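Living with a stacked washer and dryer, when you would rather have had the two side by side

I put off writing this one for months, partly because I kept thinking of one more thing to add, and partly because laundry is the kind of subject where everybody already has a way of doing it and is quite fond of it (I know I am!). But the questions keep coming in, mostly from people who have moved into a smaller place and found themselves looking up at a dryer door for the first time in their lives. So, with a cup of tea beside me, this is everything I know about tall laundry towers.

## Start with the door

The upper door is the thing people fight with. On most stacked pairs it is a big round porthole, and people get into the habit of opening it only as far as they need to get a hand in. Then they scrape their knuckles on the rim, a sock drops down the front, and the whole job feels harder than it is. Take hold of the door by its edge and swing it all the way back until it stops by itself. You want the whole opening in front of you, with the door well out of the way of your elbow.

While we are on doors, have a look at which way yours swings before you decide where you are going to stand. If the hinge is on the left, the open door will be at your left shoulder, and you will be happier a half step back and reaching in straight. Some makes let you move the hinge to the other side. My sister-in-law did hers in an afternoon with the manual propped against the soap, and she says it was fiddly but worth every minute. Check your own manual first, as plenty of doors can't be switched at all.

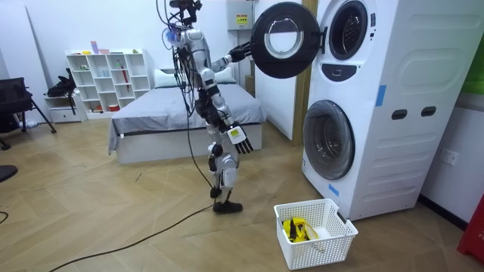
*Upper door swung wide, lower door shut.*

Keep the lower door closed while you work on the upper one. I have walked my shin into an open washer door more often than I care to admit, and once I caught my hip on it so hard that I had to go and sit on the stairs. When the washing is done and the machine is empty you can leave the lower door ajar for a few hours to air it out (if you have no small children or curious cats in the house), but not while you're standing there with your arms full.

## Where the basket goes

Right on the floor in front of the lower door, close enough that anything you drop lands in it. I used to hold mine on my hip like my mother did, and that works very nicely with a washer at waist height, but with a drum up at your shoulder you really do want both hands free.

I like a plastic basket with holes in the sides. It lets damp things breathe a little if you get called away to the phone, it wipes clean with a cloth, and it doesn't snag tights the way my lovely old wicker one did. I bought mine in the Urker sale for 14 dollars, and it has been dropped, sat in, and used for carrying firewood. Still going!

One caution if you have a small laundry corner: the basket takes up the very spot your feet want. Set it down first, then place your feet around it, and don't step backward until you have looked.

## Loading up high

Lift small amounts. A whole armful of wet towels at shoulder height is murder on the neck, and half of it will slide back down your front anyway. I do one big thing or two or three little ones at a time, and I push each piece well to the back of the drum before I let go of it. Anything left hanging over the rim will either fall out or get pinched in the door, and a pinched pillowcase comes out with a gray crease that takes two washes to shift.

Bright things and loose dyes deserve a word too. A dust cloth or a duster in a strong color can go in with the rags, but please not with the good white napkins. I keep all my cleaning cloths in their own bag on the back of the door and do them together when the bag is full.

Shake everything out before it goes up. One good snap undoes the twist from the spin, and sheets especially will dry in a ball with a wet heart if you skip it. 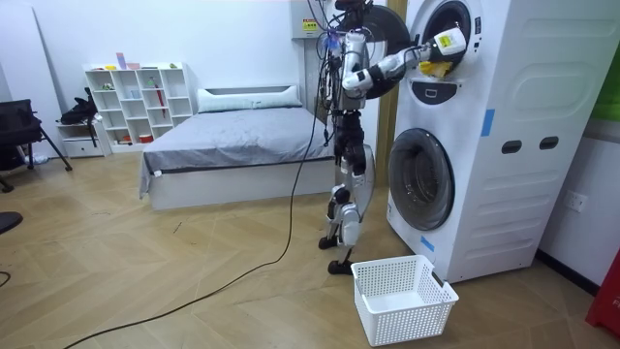 Lise Paquette wrote in to say she does it the other way about: she fills the upper drum from the front edge with the little things first – socks, cloths, washcloths – and only then puts the big pieces in on top, and she finds that the small ones stay loose and don't end up inside a duvet cover. She also says that anyone under five foot three should stop being proud and get a step.

I have tried her order twice now, and I have to say the socks did behave themselves. And she is quite right about the step. Mine is a low, wide one with rubber feet, and I would not use anything narrower or anything that folds. Stand it to one side of the basket, never half on the bath mat.

## Getting things out again

The trouble with a high drum is that you can't see the bottom of it, so something small always stays behind. Run your flat hand all the way around the inside, top as well as bottom, before you shut the door. I have found a child's mitten stuck up at the top of the drum like a bat in a cave. Do the rubber fold on the washer below while you're at it, where coins and hairpins like to live.

## Floors, and a few odds and ends

If your machines stand on a wooden floor, as more and more of them do now that laundry is moving into bedrooms and hallways, keep an old towel within reach and wipe up drips as you go. Water left at the joints will lift the edges of the boards in time.

Pull the lint out after every load, even the ones you think were too small to bother with.

A strip of painter's tape on the front corner makes a handy place for a note like "wool inside" or "don't start before 8 am", and it usually peels off without leaving a mark if you don't leave it up all summer.

And have the stacking bracket looked at whenever the machines are moved. It should match your two models, and it isn't something to improvise with a bit of strap from the garage.

Next month I'll be doing ironing boards, including the squeaky kind, so if you have a cure for the squeak that doesn't involve cooking oil, do send it along.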